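Posted Jan 27, 2005 by the Purkine word list maintainer

This site uses cookies to remember your settings. By continuing to read you accept them.

# Purkine Street Name List

Purkine is a list of street names from the town of Vustport, with the older forms of each name and the meaning where I could find it. The list has 921 entries. It started as a help for my own family research, and later other people asked me for a copy, so I put it in a form that is easier to share.

## What is in the package

There are 2 files. The first, streets.txt, holds the names. The second, sources.txt, holds the books and maps where the names were found. Both are plain text with tabs between the columns, and they open in any spreadsheet program.

The columns of streets.txt are:

- id: a number which never changes, even if the name is corrected later
- name: the name as it is written on the present street sign
- old_name: the earlier form, if there is one
- meaning: a short explanation in English
- source: the id of the line in sources.txt
- sure: yes, no or part

Please look at the column "sure" before you use a meaning. I put "yes" only when a written source gives the explanation. "Part" means that one half of the name is clear and the other half is not, for example when the ending is the usual word for a lane but the first half could be a family or a field.

## How the names were collected

Most of the names come from the Kalley map, which is large and quite reliable for the harbor side of the town. For the hill side I used the Cárdenas register. It is older and the handwriting is difficult. In 215 entries the two sources do not agree. In these cases I kept the Kalley form in the column "name" and moved the Cárdenas form to "old_name", also when the difference is a single letter.

I did not include private roads, paths in the cemetery, or the names of bridges. Squares are included. A street which was cut in two by the railroad has one entry, except when the two parts have different names today.

## Known problems

The accents are not complete. The first version was typed on a keyboard without them, and I am putting them back slowly. If you sort the list, be careful — some programs place the accented letters after Z.
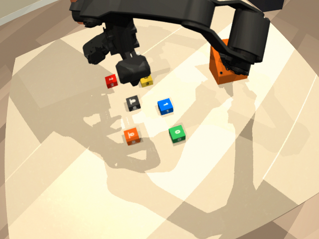
The numbers in old street names are another difficulty. Some sources write "Fourth Lane" and others write "4 Lane" for the same place. I changed all of them to the form with letters, but a few were surely missed.

Four meanings were wrong in the version from June and are now marked "no". I left the old text inside so that people who cited it can find what they cited.

## Use and corrections

You may copy the list and change it for any purpose, also for a printed book. I ask only that you keep sources.txt together with streets.txt. If you send a correction, please write the id, the new form and the page where you saw it. A correction without a page is welcome too, but it goes in with "no" in the column "sure" until I can check it.

The next version will have the names of the squares in a separate file. The ids will stay the same.

Get an e-mail when this page changes. Enter your address to join the newsletter. You can leave it at any time.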